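Planning the second cell: what Bellis spent, and on what

When Bellis started budgeting for a mobile manipulator, the request that reached Meenakshi Raju was a single line with a single price on it. She sent it back. As equipment planner for the company's office services group, she wanted to know what the arm would be doing in its first quarter, on which floors, and with which spare parts on the shelf.

"The arm is the part everyone can price," she says. "The fingers, the pads, the mounting hardware and the hours to change them are where the second invoice comes from."

The plan she eventually approved covers one arm on a wheeled base, a two-finger gripper, a wrist camera and 18 months of parts. The work is low and close to the floor: picking up loose cables, clearing small items from under desks and shelving, and handing them to a bin on the base. Two suppliers were asked to quote, Walberg and Curkari. The Walberg quote was lower on the arm and higher on everything that wears.

Raju's first correction to the draft budget concerned fingertip pads. The supplier rated them by grip cycles on a flat test block. Floor work is different. The pad is brought down next to carpet, often at an angle, and the leading edge takes the contact. She asked for 60 pads in the opening order, where the draft had 13.

"I would sooner have them in a drawer," she says. "A pad costs little. An arm standing still while a pad is in transit costs a day of somebody's planning."

Her second correction was to the acceptance test. Both suppliers had proposed rigid blocks and a bare table. Raju wanted cable on carpet, at floor level, with furniture close enough to limit the approach. Thin cable has almost no height above the pile, it moves when touched, and a dark cable on a dark floor gives the camera little contrast to work with.

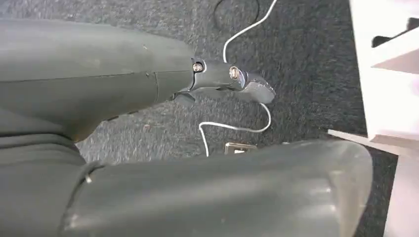
Erick Massawe would have gone further and written the cable types into the contract, by diameter and by color, so that a pass on white cable could not be offered as a pass on black. He also holds that the test should be run on the buyer's own flooring, with the supplier's technician out of the room.

Raju accepted the first point and only part of the second. The contract now lists four cable types, two of them black. The technician may attend but may not touch the base once a run has started.

The test itself was set at 400 picks, spread over several days. She asked for each failure to be logged under one of three headings: not seen, seen and missed, or gripped and dropped. "A total success rate does not help me buy anything," she says. "If most of the failures are 'not seen', I look at lighting and cameras. If they are drops, I look at pads and grip force. Those are separate budget lines."

Software was quoted separately. Bellis took the Pruvum scheduling package on a yearly license, against the supplier's advice to buy it outright. Raju's reasoning is that the base may be replaced before the arm is, and the license is tied to the base.

Asked what she left too thin, she names labor. The draft allowed for one technician at half time. Over 18 percent of the first-year figure now goes to people - setup, cleaning, re-teaching after furniture is moved - and she expects the share to rise when a second unit is ordered. The request for that unit is due in July. It will have to list the finger bolts as a separate item.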